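Chapter 4: The Gatehouse at Trirumholm

The gatehouse at Trirumholm was begun in 1334 and took 16 years to finish. Its stone came by river from the quarry at Mema. 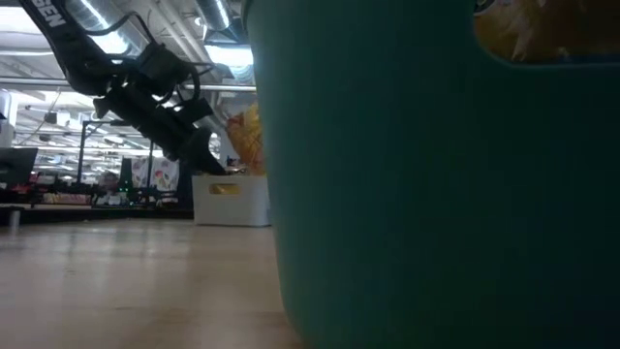 Fig. 4.1 Teal plastic bin on a tabletop

Most visitors come for the great arch - few climb the stair behind it. The upper hall once held almost 600 people.
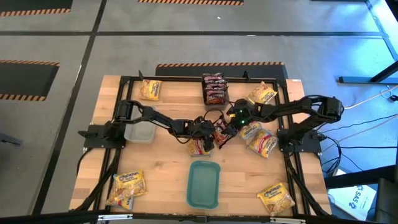

Ciobanu argues that the hall was never meant for defence, and that the lords of Tarier used it to collect tolls. We return to this claim in the section on trade.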